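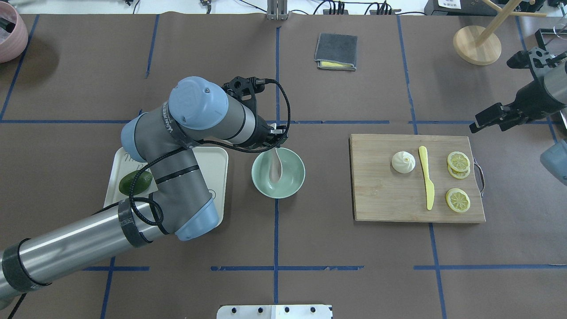
Amado Lumbao
Notes on repainting a hallway with a dado line, written up in November while I still remember the order I did it in. The hall is 900 mm wide, so no ladder work with the doors open. Two colours, split at waist height, water-based throughout.

Amado Lumbao
Washed the walls first. Sugar soap, then clean water, then left overnight. The bit by the light switch needed a second go. Paint goes over hand grease perfectly well and comes away from it a few months later, usually as a flap the size of a stamp.

Amado Lumbao
Filling: Ruvow fine filler for the pin holes, the coarser Ruvow for a gouge behind the front door. Two thin fills shrink less than one thick one. I know this and still did the gouge in one, so it had to be topped up the next morning.

Amado Lumbao
Sanded with 120 on a block, then 180 by hand. Hold a torch flat against the wall after dark and every edge of filler you missed throws a shadow. Daylight from the front door is no use for it, it comes in too square.

Amado Lumbao
Primer only on the filled patches. If you skip it the filler drinks the first coat and you get dull spots ("flashing") that show through a second coat and sometimes a third. Matt hides it a bit, eggshell does not hide it at all. I am using Flendinis eggshell below the line, so every patch got primed twice.

Amado Lumbao
Setting the line. Floors in old houses are not level, mine drops 15 mm from front door to kitchen. A truly level line then looks wrong against the skirting, and a line measured up from the skirting looks wrong against the door frames. I took the level one. The eye is nearer the frames.

Amado Lumbao
Pencil, not pen. Pen comes up through pale emulsion however many coats you put on. Marks every arm's length, long straight edge between them, light pressure. Upper colour went on first and was brought down past the pencil line, then the line was redrawn.

Amado Lumbao
Left the upper colour two days before taping on it. The tin says touch dry in two hours, and touch dry tells you very little about what adhesive will do to it.
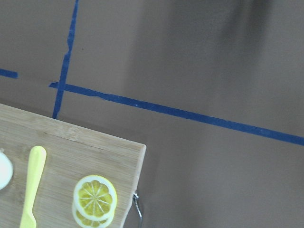

Amado Lumbao
A painted edge is only as good as the edge of the tape under it. People spend the effort on the brush and then rush the masking. With blue tape, look along it before opening the tin. A narrow strip with slightly ragged sides and a small kink partway down will give you a painted line with the same ragged sides and the same kink. Creases matter too if they reach the edge, as each one is a small open channel. Lift it, throw it away, lay a fresh length.

Amado Lumbao
Against bleed: run a thin coat of the UPPER colour along the lower colour's side of the tape edge. Whatever creeps under is then the colour that is already there. Let it dry, then paint the lower colour over it. It costs an evening and I have not found a better method.

Amado Lumbao
Brush for the edge was a Brouwer 18 mm flat, the rest by short roller. Strokes go away from the tape, never into it. Two coats.

Amado Lumbao
Tape comes off while the last coat is still soft, pulled back on itself at a low angle, slowly. If the paint has hardened, score it first with a new blade. I waited too long by the coat hooks and lost a sliver of the upper colour, now touched in with a child's brush.

Amado Lumbao
Still to do: the skirting, and the length of wall behind the radiator. The mini roller I ordered from Korent for that came with a 12 mm pile, far too shaggy for eggshell. Going back. I will add to this thread when the right one arrives.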